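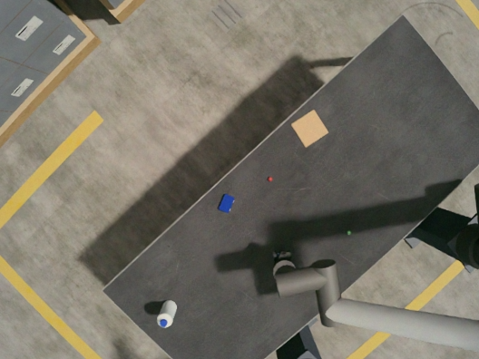 Ticket: Gap between tracks 3 and 4, Clavstead mix compilation
Opened: October 5, 2022
Product: Fivinis label upload tool
Status: Waiting on customer

Reported problem
Continuous dub techno mix supplied by Ultano as separate tracks. The master runs without a break. In the store preview and in the downloaded MP3s there is a short silence at each track change, worst between 3 and 4 where the bass carries across the join. The WAV downloads play correctly.

Checks so far
Downloaded the WAV set and lined the files up end to end. No gap at any join.
Downloaded the MP3 set. Padding present at the start and end of every file. Gapless tag missing on all of them.
Compared with the Barrientos EP uploaded in September. Tag present, plays through cleanly on the same player.
Release settings: "Continuous mix" was not ticked. The label says it was ticked on the draft. The log shows the draft was duplicated before submission - the copy does not keep that setting.

Action
Ticked the box and queued a new encode. Job stopped at 35 per cent with error 42 (sample rate mismatch). Track 6 is at 48 kHz, the rest are at 44.1.

Needed from the label
A replacement WAV of track 6 at 44.1 kHz, cut at the same points as the original. Please do not convert the MP3. Leave the file name as it is, or the track will lose its catalogue code.

Update
Label has asked Ultano for the file. Preview player turned off on the release page until the encode is done. Sales of the WAV version left open.

Duplicate draft fault passed to development as a separate ticket.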